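Eating with diabetes in a shared kitchen: which tips hold up

I've had type 2 for three years and shared a kitchen for most of them. People hand out advice freely. Some of it is useful, and a lot of it sells containers.

Ignore the front of the package

"No sugar added" tells you very little. A fruit bar can say that and still carry plenty of carbs. Turn the box over, find the serving size, then the total carbohydrate line. If you eat two servings, double it. I don't trust "keto" or "natural" on anything.

Weigh the rice a few times

My housemate Rui Lobo swore he could eyeball a serving of rice. We put his on the scale and it was roughly 300 grams cooked, nearly twice what he'd guessed. A basic kitchen scale fixes this. You don't need the kind that talks to your phone. Weigh rice, pasta and cereal for a week or two, and pick one bowl you always use.

Be careful with diabetic cookbooks

Some are fine. Others are ordinary dessert books with the sugar swapped out and the flour left alone. Check whether each recipe gives carbs per serving and says how big a serving is. If it doesn't, I put it back on the shelf. Borrow before you buy.

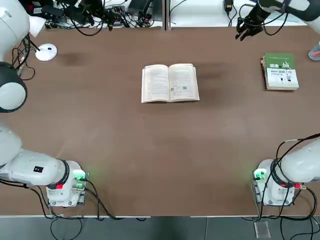

Keep low-sugar supplies where you can reach them

Glucose tablets or small juice boxes, on a shelf with your name on it. Housemates will drink the juice, so buy extra – and keep some in your room too. Chocolate is a poor choice for a low, as the fat slows it down.

Skip the cinnamon

Every February somebody tells me cinnamon will sort out my numbers. I like it on oatmeal. I wouldn't change a dose over it, and I'd ask a doctor or pharmacist before taking it in capsules.

Cook once, freeze flat

Chili and lentil soup freeze well in zip bags. Write the carbs per bag on the outside before you fill it. Marker doesn't stick to a frosty bag.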